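The Pliltolitz Road: Supplying an Army Through the Mud

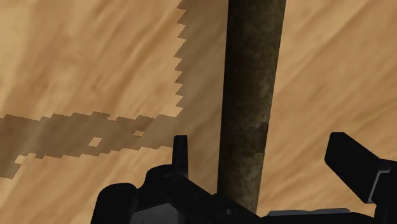 Studies of the Kuvmont campaign have traditionally begun with the assault on the ridge and ended with the surrender of the garrison. The road that made both events possible has received far less attention. It ran 80 miles from the river landing at Pliltolitz to the foot of the Kuvmont heights, and for most of its length it was little more than a cattle track. Over the course of one autumn it became the single line on which an entire field army depended for bread, fodder, powder and shot.

The army's planners had not intended to rely on it. Their original scheme called for supplies to move by barge as far as Alemneh, where a stone bridge and a good set of warehouses stood ready. From there the distance to the front was short, and the going was firm in any season. The loss of Alemneh in the opening weeks of the war put an end to that arrangement. The bridge was blown, the warehouses were burned by the retreating garrison, and the commander of the field army was left with two choices. He could withdraw to winter quarters, or he could try to feed his men by way of Pliltolitz.

He chose the second course, against the written advice of his own quartermaster. The letter containing that advice survives in the regimental papers and makes sober reading. It notes that the landing had a single wharf, that the wells along the route were few, and that the clay soil east of the river would not bear loaded wheels after heavy rain. Each of these warnings proved correct.

The first convoys set out in September, when the ground was still hard. A train of 500 wagons left the landing over several mornings and reached the depot at Wakari with few losses. The success of this first movement appears to have encouraged a confidence that was not justified. Orders were issued for the siege guns to follow by the same road, and the teams assigned to draw them were taken from the supply trains.

Rain began in October. Within days the lower stretch of the road had dissolved, and wagons were sinking to the axle in places where infantry had marched dry-shod the week before. Drivers cut new tracks on either side until the route was, in the words of one artillery officer, "as wide as a parade ground and of no use to anyone." Horses died in harness. The journey from Pliltolitz to Wakari, which had taken five days in September, now took 28.

The response was slow at first, then thorough. Two battalions of pioneers were withdrawn from the siege lines and set to work laying a timber surface across the worst of the clay. They felled pine from the slopes north of Wakari, split the trunks, and laid them crosswise over long runners in the manner later known as corduroy. Ditches were dug on both sides to carry off the water. The work was exhausting and unpopular, and the pioneers' daybooks record frequent sickness. Nevertheless, the timber road advanced steadily toward the river.

The army also changed the way it used the route. Loads were cut by half. Fixed stations were established along the line, each with its own fodder, farrier and relief teams, so that no animal was required to haul over more than one stage. Traffic moved east in the morning and west in the afternoon, an arrangement that put an end to the long blockages at the fords. These measures owed a good deal to civilian carriers hired from the river towns, whose knowledge of the country was greater than that of any staff officer.

By midwinter the depot at Wakari held enough flour to sustain the army for a month, and the last of the siege guns had been brought forward. The bombardment of Kuvmont could begin in earnest. The garrison, which had counted on hunger to drive the besiegers away, found itself facing a better-fed opponent.

The campaign's official history gave the road a single paragraph. Later writers have been more generous, although opinion remains divided on whether the commander's decision was bold or merely fortunate. His critics point to the heavy loss of animals – a loss that hampered the pursuit in the spring and allowed much of the enemy's cavalry to escape. His defenders reply that a withdrawal in September would have surrendered the whole of the eastern province without a fight.

Little remains of the route today. The wharf at Pliltolitz was replaced long ago, and most of the clay country has been drained and plowed. East of Wakari, a farm lane still follows the old line for a short distance before it turns away toward the heights.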